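Rullthorpe Fare Campaign

The Rullthorpe Fare Campaign is a grassroots movement for cheaper and fairer bus travel in the city of Rullthorpe. It began among riders on the eastern routes, where a single trip into downtown could take two buses and two separate fares, and it grew into one of the liveliest civic movements the city has seen. Its best-known demand, a free transfer between any two buses, is now part of everyday life in Rullthorpe.

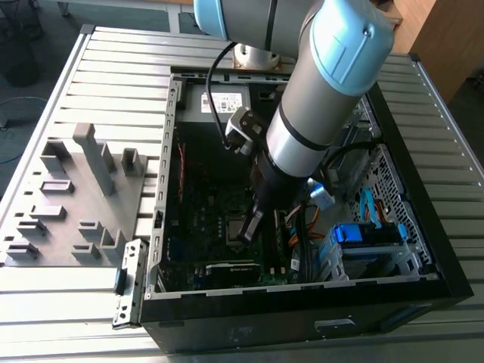
Department of Urban and Community Studies

Background

Rullthorpe's bus network was laid out when most jobs were in the mills along the river. As the mills closed, work moved to the Trukik industrial park on the far side of the city, but the routes stayed much as they were. Riders from the Iyer Street neighborhood had to go downtown, change buses, and pay again to reach Trukik. For a household with two earners, bus fares could rival the electric bill.

The transit authority proposed a fare increase one January, along with cuts to evening service on 4 routes. Notices went up in English only, although many riders spoke Spanish or Portuguese at home. Tenants on Iyer Street translated the notice themselves and taped copies inside bus shelters, with the date of the public hearing written large across the top.

The hearing

The hearing room was set up for 30 people. More than 200 came, and the line went down the stairs and out to the sidewalk. Testimony ran for hours, and it makes wonderful reading even today: night-shift cleaners, high school students, a church choir that had lost its ride home from practice. The authority postponed its vote the same evening.

Organizers used the delay well. They rode the buses with clipboards, held meetings at the ends of the lines, and published a rider's newsletter called Zivora, which printed letters in three languages. Zivora was folded by hand and passed from seat to seat, and copies often came back with new letters written in the margins — a habit the editors loved and encouraged.

Demands

The campaign settled on a short platform. It asked for a free transfer good for two hours, a return of evening service, a half-price pass for students and older riders, and public notices in every language widely spoken along a route. A fifth demand, for rider seats on the authority's board, was added after a long and spirited debate at the Trukik bus loop.

On 12th May, supporters held the Long Ride, in which people boarded at every stop on the crosstown line and sang all the way to the authority's front door. Drivers' union members marched in uniform at the head of the crowd.

Outcome

The authority dropped the fare increase and adopted the free transfer. Evening service came back on three of the routes, and the last was replaced by a longer line serving Trukik directly. The student pass took another round of organizing, led mostly by the students themselves.
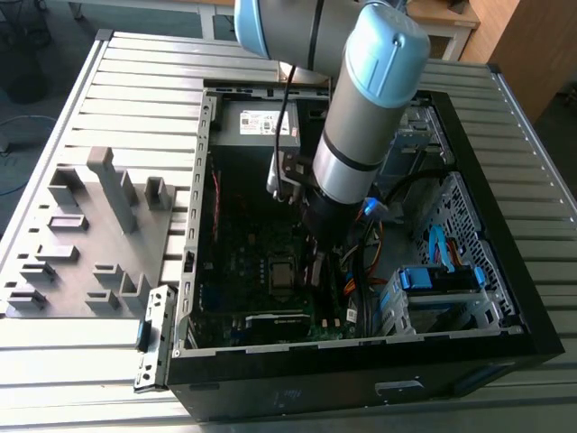 Computer tower with its side panel removed and a robot arm above the motherboard.

Rider seats on the board were refused at first. A rider council with 8 members was set up instead, and it may question the authority's staff in open session. Opinions on the council differ. Some former organizers see it as a real gain, while others still hold out for voting seats.

Legacy

The campaign's way of working — meeting people on the bus, in their own language, on their own schedule — was taken up by later groups in Rullthorpe concerned with rents, school meals and air quality near the industrial park. Several songs from the Long Ride are still sung at neighborhood events. A nearly complete run of Zivora is kept at the public library on Iyer Street, where it can be read on request.

See also
Bus transfer
Community organizing
Public hearing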